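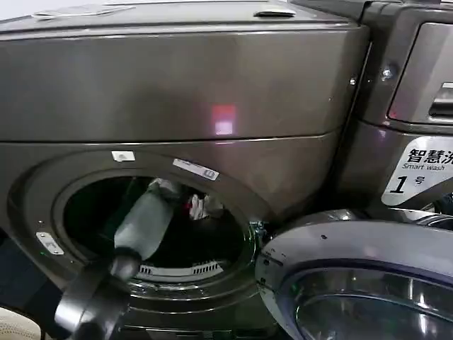 Gripper at work in an open drum, next to a machine labelled "Smart wash".

About Flurnwood

Flurnwood checks robots that are meant to work in ordinary rooms: laundries, kitchens, store rooms, care home corridors. We read the maker's claims, watch the machine do its job and write down which of the claims we could find evidence for. The report goes to whoever is paying us, and a one-page summary goes to whoever has to work beside the thing.

We are a small firm with eight staff in Flirstead, in a unit behind the old bus garage. We don't build robots or sell them, and we take no fee from anyone who does beyond the price of the check itself. That price is fixed before we start and is the same whether the report is kind or not.

Why we are hard to please

Most of us came to this work from the other side. Azucena Ayala, who founded Flurnwood, used to write the safety section of other people's brochures. She will tell you that she was good at it, and that she very seldom saw the robot she was writing about. "Designed in line with relevant standards" was a favourite phrase of hers. It can mean a great deal of careful work, or it can mean that somebody opened the document once and liked the cover.

We still see that phrase most weeks. We ask three things when we do. Which standard, and which edition? Which parts of it did you decide did not apply to you, and who decided? What did you do to find out whether the rest was met? A maker who has done the work can usually answer by return of post. The others send us a longer brochure.

We are not against robots. Several of us are fond of them. But a standard is only a promise that certain questions were asked, and we have read enough technical files to know that the asking is often left until the machine is finished and the stand at the trade fair is booked.

What we look at

Laundry takes up a large part of our year, and people are sometimes surprised that it takes so long. A drum is a round hole with a dark inside, fabric lying wherever it has come to rest, and a door and latch at the side waiting to be bumped. Put two machines side by side and the open door of one can sit right by the opening of the other. A person doing the job leans round all this without thinking. A robot has to be told, or has to have learned, and either way somebody should have written down what happens when it gets it wrong.

So our laundry checks start with dull things. Can the drum turn while a gripper is inside it? If the answer is "no, the software won't allow it", we ask what happens when the software is restarted halfway through a load. Can a person reach the stop button from where a person would really be standing, with a basket on one hip? Does the arm let go of a sheet when it is told to stop, or hold on to it, and has anyone thought about which would be better? The answer may well differ between an arm that is caught on something and an arm that is holding something up over a child's head.

We also look at labels. If machines in a row are numbered, the robot's job list, the staff's job list and the numbers on the fronts ought to agree. You would think this too simple to be worth an hour. We have given it an hour on every laundry job, and we have not yet wished we hadn't.

The Vodus list

Our working method is a checklist called Vodus. It has 139 lines, which is too many, and each February we sit down and try to get rid of some. Nicanor Tovar keeps the list and has the last word on what goes. A line may only be added if one of us can point to a real case where it would have mattered, and a line that has found nothing for a good while has to be argued for again.

Vodus does not replace the published standards and we don't want anyone to use it that way. It is a list of the places where, in our view, a machine can satisfy the wording and still be a nuisance or a danger to the person next to it. Some lines come straight from the published texts and say so. The rest are our own opinion and are marked as such, because you are entitled to know which is which before you let us spoil your launch date.

A few lines, to give the flavour:

Line 12. The task has a written end point, and the robot's idea of "finished" matches it.

Line 31. Every surface the gripper may touch on purpose is named. Every surface it may touch by accident has been thought about.

Line 58. Someone who has had no training can stop the robot, and has been watched doing so.

Line 77. The person who signs the risk assessment has stood in the room.

Line 104. Success figures state how many attempts were thrown out, and on what grounds.

Line 104 causes more bad feeling than all the others together. We are told that a failed attempt did not count because the light was poor, or the towel was folded oddly, or a visitor had left a door half open. Laundries have poor light and oddly folded towels. If those runs are to be left out, the brochure should say that the robot is for laundries without them.

How a check goes

A full check takes 80 hours of our time. Less than half is spent with the robot. The rest goes on reading, on asking for the papers that should have come with the papers, and on talking to staff while their manager is elsewhere.

We prefer to see the machine in the room where it will work. A demonstration hall tells us how well the maker can set up a demonstration hall. Where we can't get into the real room we say so on the first page of the report, in the same size of type as everything else.

We ask for the robot to be run by whoever will run it later on. If an engineer from the maker needs to stand by, that's fine, but we note each time they step in — including the small helpful nudges with a foot that they don't know they are making. Tae-yang Ban does most of our watching, and has a patience for it that the rest of us lack.

When we record what a robot's camera sees, we ask the people who work there first and we tell them how long we will keep the pictures. If they say no, we wait until the room is clear or we do without. A rule about consent that only works when everyone agrees isn't much of a rule.

At the end we give no stars and no badge. Clients ask for a badge more than for anything else. We tried one in our first year, a green leaf with a tick in it, and found it on a product we had checked two versions earlier. The leaf has gone. You may say that Flurnwood checked your machine if you also say which version and in what month, and if you give the full report to anyone who asks for it.

Who we are

Azucena Ayala started the firm and still reads every report before it leaves. She crosses out adverbs.

Nicanor Tovar looks after Vodus and our library of standards, including the withdrawn ones. He would like it known that the withdrawn ones are on the bottom shelf and should stay there.

Tae-yang Ban leads site visits. Before Flurnwood he repaired commercial laundry machines, and he is the one to talk to about doors, latches and door seals.

Yesenia Barrera handles talks with care homes and hotels, and writes the one-page summaries for staff. She tests each one on someone who has never read a risk assessment, and rewrites it until they stop frowning.

Eliseo Serrano does our force and speed measurements. His test arm is called Aguirre, after the teacher who told him he would never finish anything. It was finished, a little late, and we still use it.

The other three work on records, bookings and accounts, and asked to be left off the website.

What we can't tell you

A check covers one machine doing one job for a short time. We can't tell you how it will behave after a year of lint and detergent, or after an update that arrives overnight. We can tell you whether the maker has a plan for that, and whether the plan has a person's name in it.

We don't certify anything and have no legal standing to do so. If your equipment needs formal approval, you need an approved body, and we can work from their findings or alongside them. We have been wrong, too. Corrections to past reports are listed on our Corrections page with the original wording left in place so that you can see what we said the first time.

We also can't promise that following every rule will make a robot worth having. Now and then a client shows us a machine that passes nearly every line we have and takes longer to empty a drum than it takes to have a cup of tea. There is no line in Vodus for that. Nicanor has turned it down twice.

Working with us

If you are buying a robot, talk to us before you sign. The cheapest thing we do is a half-day reading of the maker's papers, and some clients need nothing more. If you make robots, talk to us while you can still move the stop button.

We see visitors in Flirstead by arrangement. The phone is answered from nine in the morning, by a person, and if you would like a sample report Yesenia will send you one with the client's name taken out and the bad news left in.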